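Threads / Karlijn Maes / Sorting the jewelry drawer

4 min read

Search posts Go Clear

1/ I'm going through the jewelry drawer this month. It's one shallow dresser drawer and I have been ignoring it for years. Posting as I go so that I finish.

2/ Background: when I moved in June everything in the drawer got tipped into a freezer bag. Chains, cords, earrings, loose beads, a watch strap. The bag went back in the drawer and stayed there.

3/ First job was to tip the bag out on a bath towel. Use a towel. Beads roll, and small earring backs go straight under the dresser on a bare floor.

4/ I made piles by what the thing hangs on. Metal chain, cord, elastic, no string at all. I tried going by color first and had to start over, because a long necklace has six colors in it.

5/ Earrings were quick. Pairs got poked through a piece of card. Singles went in an envelope with a date two months out. If the partner hasn't shown up by then, the envelope goes to Graciela Durán, who takes them apart for wire and beads.

6/ Metal chains. Fine ones knot the worst. I lay the knot flat and push a sewing pin into the middle of it, then wiggle. Pulling on the ends makes it tighter. One chain took me an entire radio program.

7/ A drop of baby oil helps on metal. Keep it off cord. It soaks in and the cord stays dark. I have one from Rekach that I ruined that way.

8/ Someone asked what to do about clasps. Close every clasp before you put the necklace down. An open one hooks whatever is next to it.

9/ Elastic bracelets: I stretched each one gently and looked at it near the knot. Three had gone chalky. I cut those and kept the beads in a jar. Restringing is a winter job.

10/ On storage. I looked at a stand from Jitetti with seven hooks and a tray. Nice enough, but it would sit on top of the dresser and collect dust, and I'd be wiping it every week.

11/ The Fisano drawer insert was my other idea. It is 300 mm deep and my drawer is a bit less than that. Measure the inside of the drawer, with the drawer pulled out. I measured the front and had to send the insert back.

12/ So I'm using a clear plastic box with dividers and a hinged lid. I can see what is in it with the lid down, and it goes in the drawer with room left over for the card of earrings.

13/ Cord necklaces are what I'm on now. The butterfly one is thin brown cord with beads strung along it, and it had looped itself around everything. 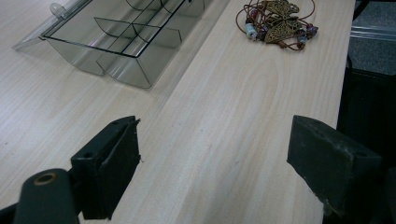 14/ With cord I start at the pendant and work outward. Spread the loops until you can follow one strand with a fingertip, then feed the end back the way it came. The beads catch at each crossing, so go one bead at a time.

15/ Once it's straight, coil it around three fingers, slide it off, and tie it once with a bit of sewing thread. Pendant on top. One necklace to a section. Two in one section and you'll be doing this again by fall.

16/ Graciela wants to know if I'm keeping the butterfly. Yes. I bought it at the Meléndez market and wore it most of one summer. I'd wear it more if I could find it.

17/ Still to do: the jar of loose beads and the watch strap. I don't own the watch anymore. More tomorrow evening.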